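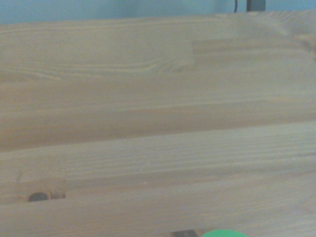 Pine is what we use for most of the furniture that leaves the Flaltville workshop, and this gallery page is for the bench we finished in March. It went to Fadwa Abdel Hamid, who wanted something for her back hall where people could sit down and take their boots off. She asked for plain wood, no paint and no stain, and she wanted to see the grain. She has got plenty of it. Left of centre on the wide board the lines bend round into a swirl like an eye, then flatten out again as they run to the right, and the strip of wood on the right-hand side has its grain going the same way as the board.

Only one picture from the bench is up so far. The notes underneath cover the rest of the work, as people often ask us for them.

The timber
All the boards came from MacLeish in one delivery. Dougal Kinnear picked them out at the yard and rejected two for twist. We kept them flat in the workshop with sticks between them for 8 weeks before cutting anything. Pine moves a good deal when it comes indoors, and Fadwa's hall has a radiator along one wall.

Choosing the faces
Ilaria Lo Presti laid the boards out on the floor and turned them over until she was happy. Some customers want the quietest grain they can get. Fadwa came in one afternoon, looked at both sides and chose the livelier one. We marked the faces in pencil on the ends so they would not get mixed up later.

The joints
Demetrio Peñalver cut the joints by hand. He likes a knife line on the shoulders and a pencil line everywhere else. The frame under the seat is glued and pegged. The seat boards are screwed from underneath through slotted holes, so they can swell and shrink a little across the width without splitting. There are no screws showing from the top.

The legs
Six legs, two at each end and two in the middle. Four would have held the weight, but the bench is long and we did not want the seat to sag in ten years' time. The feet have a small bevel all round so they do not chip when the bench is dragged — and it will be dragged, because there is a meter cupboard behind it.

The surface
Planed first, then sanded by hand with the grain. We went no finer than we needed to for oil. Ferhat Sarıgül did a test piece with wax and another with a matt oil, and Fadwa took them both home and left them by the back door for a week. She chose the oil. Expect the colour to deepen with daylight, as pine always does.

Looking after it
Wipe it with a damp cloth and dry it afterwards. Leave wet boots on the mat. If the seat starts to look dry, rub in a thin coat of oil, leave it for a quarter of an hour and wipe off what has not soaked in. Lay the cloths out flat outdoors to dry before you throw them away. Small dents can often be lifted with a damp cloth and a warm iron.

More pictures of the bench in the hall will go up once the skirting there has been painted. To ask for a similar one, ring the workshop in the morning, or leave a message and Ilaria will call you back.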